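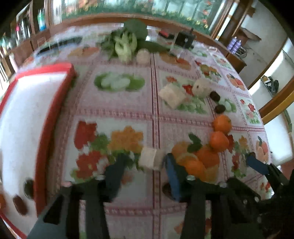
Fiore Cave Register: progress report to the Brundent Fund
April 5, 2019
Prepared by Samah Abdel Rahman

This report covers the period since our first payment. The grant pays for three things: scanning the paper survey sheets left by the Catier caving club, checking cave entrances on the ground, and putting the combined register online.

Scanning

The club's papers reached us in four filing drawers and a roll of large plans. Pierina Gatti has scanned all the survey sheets, 674 in total. The large plans are not done. They are too wide for our scanner, and the print shop we meant to use has closed. Rosario Cirillo has asked the county map room for time on theirs and is waiting for a date.

Some of the older sheets are in pencil and came out faint. Pierina rescanned these in grayscale at a higher setting and they can now be read, apart from a few of the passage names. Both versions have been kept.

Matching sheets to caves

The sheets describe 226 separate caves. Many have more than one name. The club used a local name on the early surveys and a number later on, and the numbering was changed at least once without a key. Amedeo Farina has been working through the club logbooks to tie the two together. Where he cannot settle a match, the entry keeps both names and is marked "unconfirmed."

We found 9 caves entered twice, under different numbers, with the entrance placed on opposite sides of the Bimach ridge. The surveys are clearly of the same passages. These entries have been merged and the old numbers kept as references.

Field checks

Fikri Sinaga leads the field checks. The lower valley is finished. On the upper plateau the access road was closed by snow for longer than we planned for, so that work has moved to late April. Two entrances in the lower valley could not be found at all. One is probably under the fill from the quarry road. The landowner at the other site was helpful, but does not remember a cave there.

Gate condition was noted at each entrance that has one. The gate at Fiore Lower has a broken hinge and we have told the parish office.

Online register

A test version is running on our own server with the lower valley entries only. Search by name works. Search by number does not yet return the merged entries correctly. Exact positions are hidden for caves with bat roosts, as agreed in the grant letter, and anyone who needs them can write to us.

Budget

Spending on scanning is under budget because the large plans have not been done. Travel is slightly over. We ask to move part of the scanning money to travel to cover the plateau visits. No change to the total is requested.

Next steps

Scan the large plans once we have a date. Complete the plateau checks. Fix the number search and load the remaining entries. Amedeo will send the list of unconfirmed names to former club members for comment before the register goes public.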